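The Rack at the End of the Bench
Small Labs

By Lilian Laizer

Most of the arguments in a shared wet lab are about space, and a surprising share of them come down to a piece of white plastic that costs less than lunch. At Stilau, a teaching and contract lab that runs water and soil samples for growers, the test tube rack got its own line in the bench manual in January. The line has since grown to four pages.

Test tubes and a rack on the gridded bench surface.

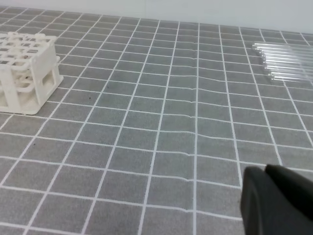
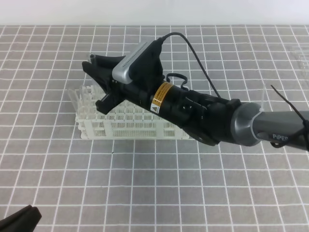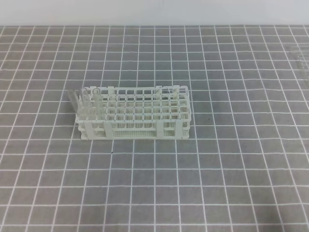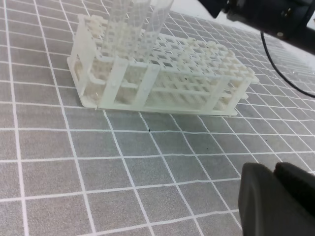 Three levels and what they do

A tiered tube rack is a simple structure. The top deck locates the tube. The middle deck keeps it vertical. The base carries the weight. If any one of the three is out of line with the others, tubes lean, and a leaning tube gives a poor reading of its own fill level.

Emmanuel Tanui manages the benches at Stilau and wrote the four pages. His first rule concerns fit. A tube should drop through the top opening under its own weight and stop at the base without being pushed. If it has to be pushed, the opening is too small or there is dried residue on the rail. If it tilts far enough to touch its neighbor, the opening is too large for that diameter of tube, and the rack should go to another bench.

"A little lean is fine," Tanui says. "The tube is round and the hole is square. There is always clearance at the corners. I want people to know how much lean is normal for the rack they have, so they notice when it changes."

The square opening has two practical advantages over the round one. It drains at the corners when the rack is rinsed, and it accepts a tube that is slightly out of round. The disadvantage is that the tube can turn freely, so a label that faced the operator at nine o'clock may face the wall by noon. The manual asks for the label to be written twice, on opposite sides.

Open lattice, perforated base

Racks are sold with solid or perforated bases. The solid base contains a spill. The perforated base lets rinse water out and lets air in. Stilau uses the perforated type for glassware that is being washed, dried or staged, and puts a shallow tray underneath once any liquid is in the tubes.

Mabula, the supplier that Stilau has bought from since it opened, lists both types at the same price. Plumier, which sells mostly to schools, carries only the perforated one. Jeptoo Kashindye does the purchasing and keeps the older solid-base racks in a cupboard for staining work.

Her objection to the open lattice is cleaning. Every bar has four edges, every edge collects a film, and the small holes in the base plug with lint from paper towels. She specifies a soft bottle brush, warm water with a neutral detergent, and a second rinse with deionized water. The rack is then stood on its short end to drain. Paper towels are not used on the base at all.

Tubes lying down

A clean glass tube is at its most vulnerable when it is lying on a bench. It has no flat side and will roll on any surface with a slope. A cloth or mat helps, as the weave adds some friction, but ripples in a cloth can also start a tube moving if it is set down on the high side of one.

The Stilau procedure is short:

Lay tubes parallel, with the open ends facing the same way.

Keep them on the opposite side of the work area from the rack, so that the hand never passes over standing glass to reach lying glass.

Do not stack.

Pick up by the upper third of the tube. Never put a finger inside the mouth.

Lower the tube until it has passed through both decks before letting go. A tube released at the top deck can catch on the middle one and chip.

Fill order is left to right along the back row for a right-handed operator, then the next row forward. Tanui had originally asked for the front row first, on the theory that it is easier to see. Breakage went up. The cause was knuckles: anyone reaching past a filled front row has to clear the rims of the tubes already standing there. He reversed the order and the manual was reprinted.

The grid

A gridded surface looks like a refinement, and for pouring and mixing it makes little difference. It is more useful for putting things back. Man-lok Chuang, who teaches the evening course, has students set the long side of the rack parallel to a grid line and note the square at its front left corner. When the rack is moved for cleaning, it goes back to the same square.

The benefit shows up in the handover between shifts. Position one is the rear left opening, and it stays the rear left opening only if the rack has not been turned end for end. A symmetrical rack gives no clue that this has happened. Chuang puts a dot of solvent-proof marker on one corner post and checks it against the grid at the start of each session. Stilau logged 1141 tubes through his course last term, and he attributes two mix-ups to a reversed rack, both before the dot was introduced.

Grid lines also distort when seen through a tube wall, and Chuang uses this as a quick inspection. A clean tube bends the line smoothly. A scratch or a chip near the base puts a kink in it.

Capacity

The catalog figure for a rack is the number of openings. The working figure is lower. For a nominal batch of 50, Stilau leaves every other row empty and uses a second rack. Mawuli Frimpong, who handles the soil extractions, goes further and runs batches of 19 with a blank at the end, on the grounds that 20 positions can be checked by eye in one pass.

Flasport makes a rack with wider spacing that would avoid the empty rows. Kashindye has one on trial. It is longer than the shelf in the drying cabinet, and for now it lives on top of it.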